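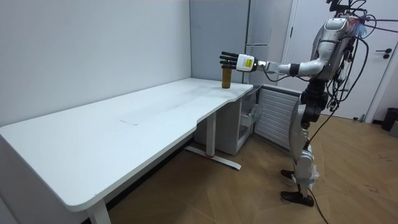 The Katsaros that took two winters

Leonidas Stefanou bought his Katsaros coupé without an engine. It came on a trailer from a farm outside Plilham, with the bonnet tied down with rope and the gearbox in the boot, wrapped in a curtain. He paid more than he had planned to and drove home behind the trailer, watching the back lights in case one of them fell off.

The Katsaros was a small two-seater with a steel body on a chassis taken from a delivery van. The factory built 1,801 of them before the money ran out, and most went to buyers who wanted something low and pretty for the weekend and did not mind the noise. The noise was considerable. The van axle whined at anything over 60 miles an hour, and the doors let in both draughts and rain. People who owned them when they were new tend to talk about the dashboard, which had five round dials in a row and was the best thing in the car.

Stefanou's has the late dashboard, with the clock moved to the passenger side. He did not know this when he bought it. Thitima Noiphan, who keeps the owners' register, spotted it from the chassis number and wrote to ask whether the clock still worked. It did not. The case was complete, though, and she knew of a man in Milau who could mend it.

The engine was harder. The original unit was a four-cylinder built by Storik, a firm better known for pumps, and very few have survived outside the cars they were fitted to. Stefanou spent a year looking. He turned down one with a cracked block and missed another by a day. In the end he bought a complete engine from Tanveer Lashari, who had kept it under a bench after writing off his own Katsaros on a wet roundabout.
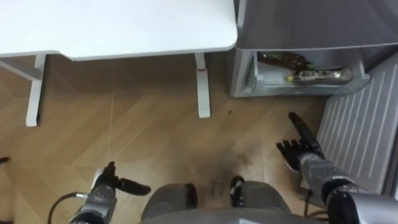 Lashari threw in the carburettors and a box of gaskets, and asked only to be taken out in the car when it was done.

The bodywork went to Leonora Dimaculangan, whose workshop does mostly vans and horseboxes. She cut out both sills, made new ones and let a fresh section into the floor behind the driver's seat. The roof needed nothing. The nearside wing had been repaired before with filler as thick as a slice of bread, and she made that again too. The colour is the factory's dark green, mixed to match a patch of paint found under the rear number plate.

It went back on the road last July. I drove it on the lanes above Plilham, where it is happiest in third gear. The steering is light and quicker than you expect, the brakes want a firm push, and second gear has to be waited for. On the main road the axle whines just as the old owners say it does. Stefanou wears earplugs on long trips and has stopped looking for a cure.

Lashari has had his ride. The clock is still in Milau.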